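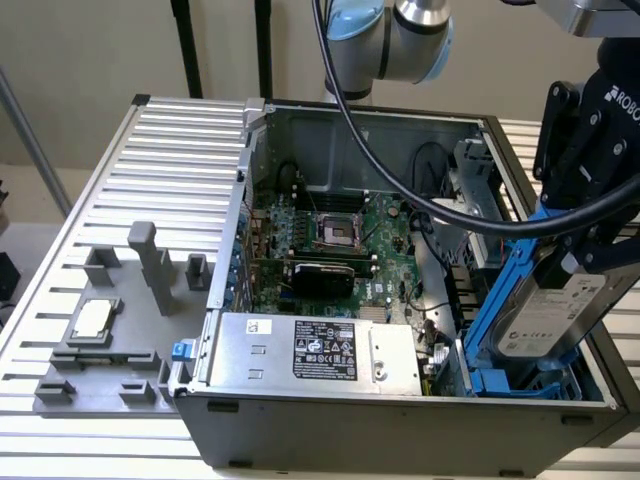
The arm on bench two, with a drive in its blue caddy. CPU on the left, in its tray.

2021-12-16

I have spent a good part of my adult life taking hard drives out of computers and putting other hard drives in. It's not a calling. It pays the rent, it's indoors, and until November I assumed I'd be doing it until my knees or the computers gave out.

Then Zondard, who own the refurb shop I work in, bought two arms from a firm called Plultix. We were told in the canteen, over free pastries, and I've been wary of free pastries ever since.

The word they used was "colleague". My new colleague doesn't drink tea, has never once asked about my weekend, and will hold a hard drive over an open case with the patience of a heron. I'd like to dislike it more than I do. Drives were the part of the job that wrecked my thumbs. Those blue caddies have a knack to them, and the knack is mostly force applied at an angle no thumb was built for.

What has changed is where I stand. I used to have a bench and a radio. Now I have a bench, a radio and a gray plastic tray with a pocket for the processor, and it's my job to see that everything in the tray is sitting properly before the arm comes looking for it. A chip a hair out of place and the whole business stops and sulks. So I've gone from doing the job to laying the table for it, like a butler.

The Kamel contract is 2000 machines, all towers, all the same model, and for that sort of thing I'll admit the arm earns its floor space. The Ellard lot was 300 machines from what seemed like every year since the millennium, some with stickers holding them shut, and those we did by hand while the arms stood about looking expensive.

Nobody has been let go. Two people have been moved to testing, which they were told was a promotion and which comes with a stool. One loves it. The other misses the screwdriver and comes over at lunch to look at the insides of things.

As for me, I've been on the Plultix course and have a certificate saying I can teach the arm new positions. You guide it there, you press a button, it remembers. I have trained school leavers who needed more telling, and a few who needed less. My pay has gone up by an amount I noticed only because the payslip pointed it out.

I did ask if the arm could be taught to put the kettle on. There's a form for that sort of request, and I've filled it in.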